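[custero-users] Re: Grasp planner picks unreachable poses in cluttered tabletop scene

From: Custero planning maintainer
To: custero-users
In reply to: Grasp planner picks unreachable poses in cluttered tabletop scene

Thanks for sending the log and the scene file. I loaded both last night and got the same failures on my machine, so at least we're looking at the same problem. Answers are inline below your text.

> We moved from the 3-object test scene to the full tabletop scene
> and the planner now fails on most requests. We ran 1000 pick
> requests with random targets and 22 of them returned a full
> trajectory. The rest end with NO_VALID_IK or time out in the
> path stage. The same config works fine in the small scene.

The two errors have different causes. I would fix the NO_VALID_IK ones first. Many of the timeouts are downstream of them, because the planner burns its time budget on bad candidates before it gets to a good one.

> We thought the clutter was the reason, so we took out the crates
> and ran again. It got a little better but not much.

Clutter is part of it, but look at the tabletop. You are using the perforated platform from the Memero asset pack, and the collision mesh for that asset is the same as the visual mesh. Every small hole is modeled. When the convex decomposition runs on it, you get a very large number of thin pieces, and some of them stick up a few millimeters above the real surface. The gripper fingers come close to the table for anything low, such as the banana or the plate, and the checker reports contact with a piece that isn't really there.

I opened the scene with the arm in a low pre-grasp pose so I could step through the contacts.

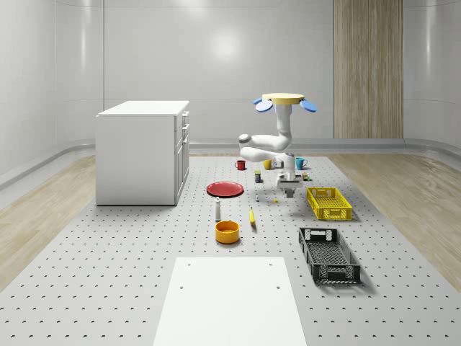
Full tabletop scene in the simulator, gripper just above the surface, default lighting.

In that pose the checker gave me finger-to-table contacts even though there is a gap. I swapped the table collision mesh for a plain box with the same top height and the contacts went away. Nothing in the pick task depends on the holes. Keep the perforated mesh for rendering and use the box for collision:

table:
 visual: platform_perforated
 collision: box
 collision_padding: 0.0

Please do check the top height after you make the change. The Memero asset has its origin at the underside of the platform, and our box primitive has its origin at the center. If you copy the pose over without correcting it, the table will end up too low and the planner will happily push the fingers into it.

> Also the perception stage gives us poses that look off for the
> mugs and the crates. Small things like the little can are fine.
> Could bad poses cause the IK errors?

Yes, for the crates. Your log has the yellow crate turned half a turn between frames. The crate model is close to symmetric, so the pose estimator flips between two answers that score nearly the same. Set the symmetry flag on both crate models and the estimator will keep whichever answer is closer to the last one.

For the mugs it's a different story. The yellow cup stands partly behind a link of the arm in the pose I tested, and an arm in that position will hide part of it from a front camera too. If your pipeline takes its point cloud while the arm is parked there, the fit is working with half a cup. Move the arm to the retracted pose before you capture. There's a capture_from_pose option in the task file. It is off by default, and I think it should be on, but changing that would break the Betolik demos so it has to wait for the next major release.

> Last question. Is there a reason the planner tries the same grasp
> candidates in the same order every time? We see candidate 1516
> tried first for the bowl on every run, and it always fails.

Candidates are sorted by grasp score, and the score knows nothing about reachability. 1516 is a rim grasp that comes in from the far side of the bowl. It scores well because the contact is good, but the arm would have to reach over the bowl and fold back, and it can't do that without the wrist hitting its joint limit. There are 3924 candidates in the bowl's grasp file, and a good share of the top ones have the same approach direction.

You have two ways to deal with it. The quick one is to set prefilter: ik in the planner section. It runs a cheap IK check without collision on each candidate before sorting. It adds a fixed cost at the start of every request, but in a scene like yours you will get that time back. The other is the reachability map branch from the Krajčí group, which replaces the check with a table lookup. It's faster, but you have to rebuild the map whenever the gripper or the mount changes. I would start with the prefilter.

With the box collision, the symmetry flags and the prefilter all on, the bowl, the plate and the red mug plan for me on the first try. The banana still fails sometimes. Its grasp file was generated with a wider gripper, so some candidates put the fingers through the table when they are closed. I'll regenerate it and push it to the assets repo. Until then, raise min_clearance for that one object.

I did not look at the path-stage timeouts on their own. Make the changes above, run your pick requests again with the same seed, and post the new summary here. If timeouts are still a large part of the failures, attach the planner trace as well. The option is trace: full. The files get big, so compress them or the list will reject the message.

One more thing I noticed while reading your config: you have the collision check resolution set in the old units. It still loads, with a warning that is easy to miss because it prints before the logger is set up. The value is now in radians per joint step. Yours is being read as a much coarser step than you meant, so the planner could return a path that clips the edge of a crate. The migration notes have the conversion, in the section on planner parameters.

--
custero-users mailing list
To unsubscribe, send an empty message with "unsubscribe" in the subject line.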